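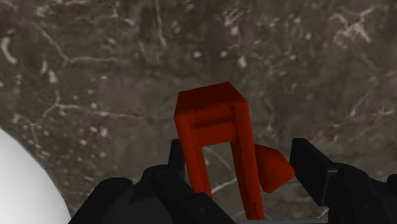
Grey marble with white veins, and a red arch.

When we moved to Priltdale in November, I believed I could choose a worktop in one afternoon. It took me 53 days. My sister laughed at me on the telephone, and she was right to do so.

The old top was beech, and I liked it very much, but the wood near the sink had become black and soft. I sanded it two times and oiled it, and each time the stain came back. In my country we would have simply put a cloth over it!

So I went to Horkix, the stone yard behind the railway station, and walked between the slabs until my feet were cold. The man there asked me which finish I wanted. I did not know the word in this meaning, and I answered "before Christmas".

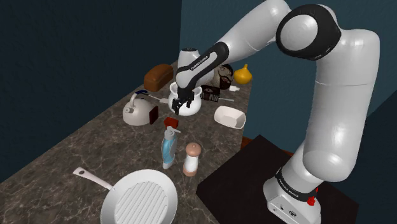
He was kind about it and explained the difference between polished and honed. Then he gave me 6 small samples to carry home in a shopping bag. I put lemon juice on each one and left it overnight. The pale ones had dull marks in the morning, so I returned those.

The price was the next lesson. Horkix wanted 3186 for everything, with the cutting for the sink included but not the taps. I have asked also at Esutby and I am still waiting for their letter. Until then I chop my onions on the old beech, on the good side, next to the window.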